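Havico Clear Screw-Top Jar, White Brick-Pattern Lid

Item 1160 – in stock – ships from our Todby warehouse

Straight-sided clear plastic jar with a white screw-on lid. For the counter, the desk, the craft table, wherever. Lid top has the raised brick pattern, rows offset like a wall. Gives you something to grip when your hands are greasy or floury. Same lid as the old Havico tall jar, so if you have spares from that one keep them, they fit.

Good for anything long and thin that you want standing up. Breadsticks, pretzel rods, skewers, craft sticks, cinnamon, pencils. Fill it snug and they stay upright, half fill it and they lean, no way round that.
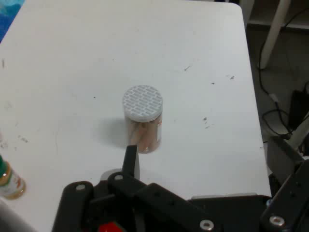
Havico Kitchen & Home, Spring Catalog, p. 20

Clear sides so you see what's in there without opening. Not crystal clear like glass – a little softer than that – but you can tell tan sticks from brown ones across a room. No label panel, no printing on the jar. Stick your own on if you want, paper labels peel off ok after a soak in warm water.

Details

Body: clear plastic, round, straight sides
Lid: white, screw-on, raised brick pattern on top
Sold: each, or by the carton
Carton: 20 jars, lids on
Made for: dry goods and small household stuff

Care

Hand wash, warm water, mild soap. Jar and lid both. No dishwasher, the lid will warp and then the thread catches and you'll be writing to us. No microwave, no freezer. Use a soft brush on the lid, crumbs and flour get down between the bricks. Dry it fully before you put food back in, upside down on a towel overnight works.

Please note

Not a pressure jar. Not for canning, hot liquids or oil. The lid closes firm but we don't sell it as airtight, so crackers and breadsticks in a humid kitchen will go soft after a while. If you need a real seal look at the Jesteo clamp jar, different page, costs more.

Lids do not stack interlocked. Pattern is only on the top side. You can put one jar on another and it sits fine on a flat shelf – we wouldn't go three high.

Ordering

Single jars ship in a padded sleeve. Cartons ship as is. Orders over 100 jars go by pallet, allow extra time. Over 200 please email first so we can check stock, the next big delivery isnt until November.

Replacement lids sold seperately, white only. We get asked for black and green a lot. Not planned right now.

Returns: unused, lid on, within the usual window. Cracked in the mail, send us a photo of the jar and the box and we'll replace it, no need to ship it back.

Also from this range: Alexiou short canister, Alexiou spice jar, Jesteo clamp jar

Page updated May 11, 2023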